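**Équipement : où en est le budget du deuxième poste**

La demande pour un second poste à deux bras est partie en juin. Anju Bhatt l'a chiffrée à partir de ce que nous faisons déjà avec le gobelet rose et la bouteille blanche.
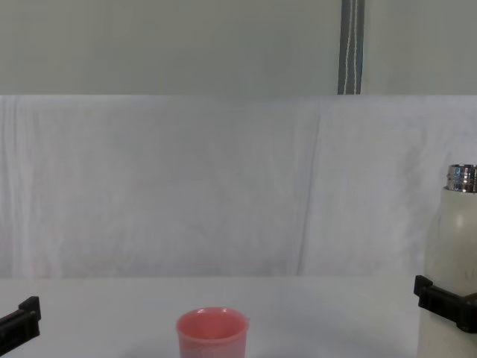
*Dernière mise à jour de la page : juin*

Deux fournisseurs ont répondu, Sumon et Cirnar. Cirnar livre les pinces montées mais facture le câblage à part. Sumon inclut tout, avec un délai plus long. Le verser reste notre tâche de référence : un récipient en métal incliné, un filet de liquide clair, un gobelet en plastique à remplir. Les deux offres seront jugées là-dessus.

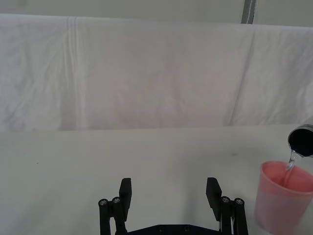
## Ce qui reste à décider

- Doigts de rechange : 4 jeux à 78 € pièce, à commander avant l'été.
- Caméra de poignet : 986 €, une seule pour commencer.
- Table et fond blancs : pris sur le petit matériel.

Soledad Maldonado demande que les pinces du nouveau poste soient du même modèle à deux doigts, pour ne pas refaire les réglages.
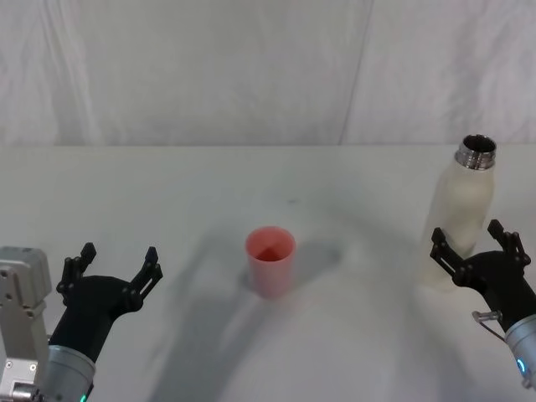
Elle souhaite aussi une formation d'une demi-journée, absente des deux devis. Benjamín Espinoza relance les fournisseurs sur ce point. Les remarques sur la liste sont à lui envoyer avant la commande.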